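Swapping grippers between two arms – does the comparison still mean anything?

Hélène Bouchard
Posted 31st August

We have a pair of identical arms on one table and I've been asked to pick a gripper for the next order. The two candidates are the Dureo parallel gripper and the Holtholm one with the longer fingers. The plan was one on each arm, same task, toy blocks out of a bin and onto the tabletop, then compare success rates.

After 495 picks per side the Dureo is ahead, but I'm not sure I believe it. The Dureo has only been on the right arm and the Holtholm only on the left. The bins aren't filled the same way either. One tends to have the blocks heaped in the middle and the other has them pushed to one end with bare plastic behind. Changing a gripper over takes me most of a morning with recalibration, so I would like to avoid it if I can. 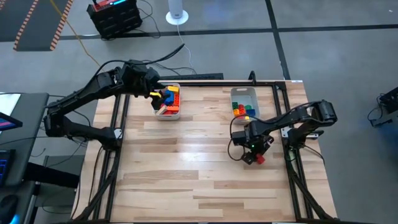 Can I compare two grippers fairly if each one stays on its own arm?
Only if you first show that the two arms score the same with the same gripper fitted, and most pairs don't.

I got that reply from a colleague, and I can see the point, but I'd like to hear from people who have done it. Also, is there a sensible way to handle the cables? Mine bow out in big loops near the wrist and I suspect they pull a little when the wrist turns.

Vasiliki Fragkou

Your colleague is right. Swap them. I know it's a morning gone, but without the swap you have one number that mixes gripper, arm, bin and camera angle, and no way of pulling them apart afterward.

What we did with the Girard grippers last April:

First block of picks with A on the left and B on the right. Then swap and run the same number again. We used 60 picks per block and four blocks, alternating. That was enough to show us that our left arm was worse with everything. The cause was a worn joint and it had nothing to do with the grippers.

For the bins, stop filling them by hand. Tip the same set of blocks in from a second container each time and leave them where they fall. You'll still get heaps, but both arms get the same kind of heaps. Log picks near the wall separately. Long fingers usually do better in the open and worse in corners, and an average hides that.

Block shape matters more than I expected too. Studded bricks give the fingertips an edge to catch on, so a gripper with poor friction can look fine. Smooth curved pieces are where you see slipping. We ended up adding half-rounds and a cylinder to the set, and the ranking changed. 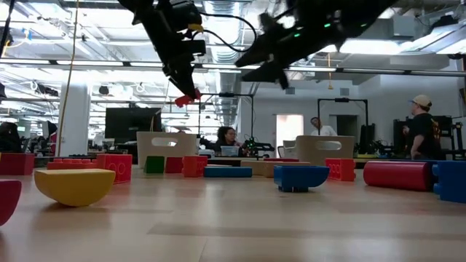

Then there's the scoring. Decide before you start whether a block that is lifted and then dropped on the way over counts as a success. We argued over this halfway through and had to go back over 19 runs of video to rescore them. Write the rule down, and have the same person score both sides.

On cables: leave enough slack for the full wrist rotation, fix the cable at the forearm, and run the wrist to both limits by hand before you power up. If the loop goes tight at either end, it's too short. A loop that is too long will catch on the bin rim, so there is some trial and error. Do this again after each swap, because the two grippers may have their connectors on different sides.

Jirayu Chaiyaporn

I'd just buy the Dureo. We've had one for two years and it's fine.

Gordon MacPherson

Agree with Vasiliki on swapping. One addition – check the controller settings before you throw out the data you have. On our Utitz controller the grip force limit was saved per arm and not per gripper, so when we moved a gripper over it picked up the other one's limit. Our first 987 picks were useless for that reason. Read the values off both arms, write them down, and read them again after the change.

If the limits turn out to be different, I'd start over.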